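Trimen Hand-Held Gripper Set
Paired grippers for recording two-handed table work
Supplied by Harmont. Page revised Wednesday, July 1, 2026.

Overview

The Trimen set lets an operator record manipulation tasks by hand, with no robot arm at the station. The operator wears a head camera and works with one gripper in each hand. Each gripper carries its own camera and a marker block. Recordings are used to train arms fitted with matching fingers.

The set is sold as a complete station kit or as single grippers. Left and right units are not interchangeable.

Marker blocks

Square black-and-white patterns are printed on the faces of each block. Pose is solved from any face in view of the head camera, so the wrist can turn during a pick without loss of tracking. Blocks are replaceable. Do not clean them with solvent; a dulled or scratched face should be swapped out.

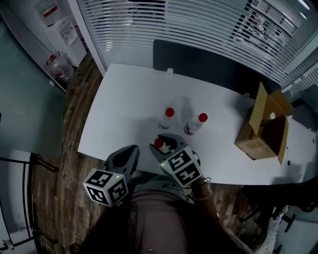
Head camera view, bottle packing task. Both marker blocks in view.

Cables leave the gripper toward the forearm and should be held by the wrist strap. Leave enough slack for full rotation of the hand. A cable pulled tight across the fingers will show up in the gripper camera and spoil the take.

Gripper camera

The wide lens covers the fingers and most of the work surface. Straight edges bow toward the sides of the picture. Correction is applied on export in Cornex and can be switched off. Raw files are kept either way.

The opposite gripper is often in view, as is the other side of the table. Check both views before starting a session, with the carton in its working position and its flaps open.
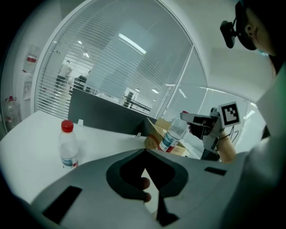 Kit contents

Gripper, left and right
Head camera with strap
Wrist straps
Marker blocks, 4 (includes spares)
Cable set
Cornex license, 3 seats

Ordering

Minimum order is one station kit. Lead time is 20 working days. For orders of 50 kits or more, contact Harmont for a delivery schedule. Spare finger pads and marker blocks ship separately.

Compatibility

Recordings made with the earlier Gowda gripper open in Cornex but need a new calibration file. Gowda finger pads do not fit the Trimen housing.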